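Setting House Rules for the Picking Cell

Apr 5, 2019

At Grindholm, the rules for working near a robot arm used to fill a binder of 200 pages. Few people opened it. The version now taped up at the Planham shop is one sheet, and it covers what the operator touches.

Start with the bin

The bin must not move. Clamp it at the rim on both sides and check the clamps before each shift – a bin that creeps even slightly throws off every pick after it. Mark positions on the table with tape. Parts go in the section the arm is set up to reach, and the other section stays clear.

Cables come next. They should follow the arm with enough slack for a full turn of the wrist, and loops are checked by hand with the power off. Onalance, which wrote the first draft, logged 578 stops in September and put 100 of them down to snagged cables.

Orange clamps hold the rim on the left and right, with the gripper down among the green parts.

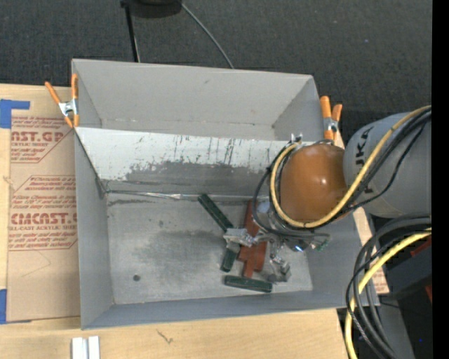

Who may reach in

One person at a time, with the arm stopped and the stop button within reach. Worn panels are noted on the sheet and looked at on Friday.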